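Budgeting for a second laundry arm setup, am I crazy?
Equipment & Purchasing > Laundry and Linen

pinecone_wash
Hi all, long post coming, so get your coffee. We're a small wash-and-fold shop and I've been going around and around on next year's equipment budget. My partner and I have a quote from Clurnano for a two-arm unit that loads and unloads front-loading dryers, and the monthly lease comes to $3,893 with service folded in. That made me gulp! Then again, we pay real people real wages to bend over all day, and two of them have asked me to find something, anything, to save their backs.

What I can't figure out is how much to set aside for the room itself. Baskets, floor mats, labels on the machines, all the little stuff that never makes it onto a quote.

lintrap_larry
Welcome! Put the room first and the robot second, that's my advice. We spent 30 days just rearranging before we signed, and I'd do it the same way again. Measure with the dryer door wide open, because a big round door eats a lot more floor than you think, and the arms want that same floor.

pinecone_wash
Oh, that's a good point about the door. I only measured with everything shut (of course I did). Do you number your machines?

lintrap_larry
Yes, big stickers, up high on the left of the front. Cheap as can be and worth it for the staff too. Let me put up a few of dryer 1, so you get a feel for how close in the arms and the basket want to be:

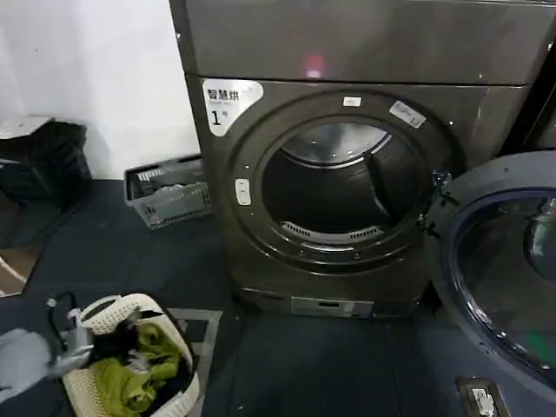
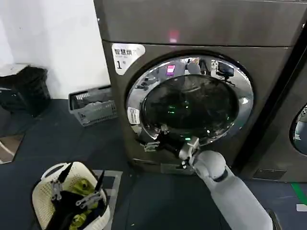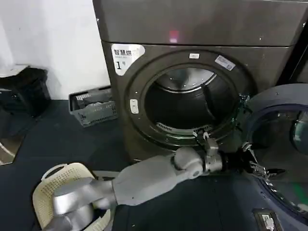
Hongmei Xue
I'm going to disagree with Larry a little, and I hope he'll forgive me! Thirty days of shuffling furniture is thirty days of paying for nothing. I'd lease for a short trial first, see where the thing bumps into your habits, and then buy your mats and baskets. Our old Nanik quote left out training completely, and that hurt a lot more than any basket did. Ask for the hours in writing.

lintrap_larry
Forgiven, and you're right about training. I still say measure first, though. A trial in a cramped room will only teach you that the room is cramped.

sudsy_in_back
Can I side with both of you? We priced Bestis and Yao side by side and the big difference was who pays when a gripper needs replacing. One covered it, one didn't, and I won't say which because my contract is older than yours. Call them both. Also, pick one kind of basket and stick with it. Ours were $74 for the set and I wish I'd bought two sets.

pinecone_wash
You are all wonderful. So I'm penciling in $130 for mats and stickers, two sets of those baskets, and a line for training once Clurnano gets back to me with the hours. I'll go measure with the doors open tonight after we close, and I'll post the floor plan when I've got it drawn up.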